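Armário

O armário é um móvel de guardar, fechado por portas e dividido no interior por prateleiras, gavetas ou varões. O nome vem do latim armarium, o lugar onde se guardavam as armas, e poucas palavras da casa fizeram viagem tão longa: do arsenal passou à sacristia, da sacristia à biblioteca e daí à cozinha e ao quarto de dormir!

Origens

Na Roma antiga já se usavam armários para alimentos, roupas e rolos de escrita. Na Idade Média, porém, o móvel dominante na Europa foi a arca, fácil de carregar quando a família mudava de residência. O armário alto ficou sobretudo nas igrejas, onde protegia paramentos e livros, e alguns exemplares medievais conservam ainda ferragens magníficas, com dobradiças que se estendem por quase toda a largura das portas.

A grande mudança deu-se com a construção em caixilho e almofada. O painel central fica solto dentro de uma ranhura e pode dilatar ou encolher com a humidade sem rachar, uma solução de uma elegância extraordinária, que os marceneiros continuam a usar. A partir do século XVII, o armário tornou-se peça de prestígio nos Países Baixos, na França e nos territórios alemães, com cornijas salientes, colunas torneadas e embutidos de ébano.

Tipos

O guarda-roupa destina-se ao vestuário e o guarda-louça à mesa. O contador, muito apreciado em Portugal, reúne dezenas de pequenas gavetas sobre uma trempe e encanta pela variedade das madeiras e dos marfins. Há também armários baixos, cujo tampo serve de superfície de apoio.
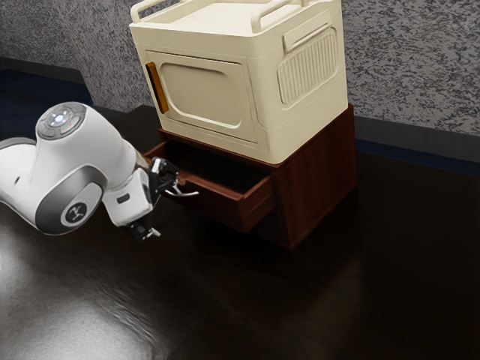

Armário de madeira castanho-avermelhada escura, com um aparelho de cor creme pousado no topo (imagem gerada por computador).

Coleções e estudo

A oficina Monti, especializada em móveis de guardar, deixou um livro de encomendas com 233 entradas, das quais 61 dizem respeito a armários de duas portas. O manuscrito foi transcrito por Ornella Caruso e Dario Bortolotti, e é uma leitura deliciosa: discutem-se fechaduras, prazos, a cor da cera, e um cliente devolve três vezes a mesma porta.

Conservação

As almofadas nunca devem ser coladas ao caixilho. A cera de abelha aplica-se em camada fina, com pano de algodão, e as dobradiças de ferro limpam-se a seco.

Ver também: arca, cómoda, contador, marcenaria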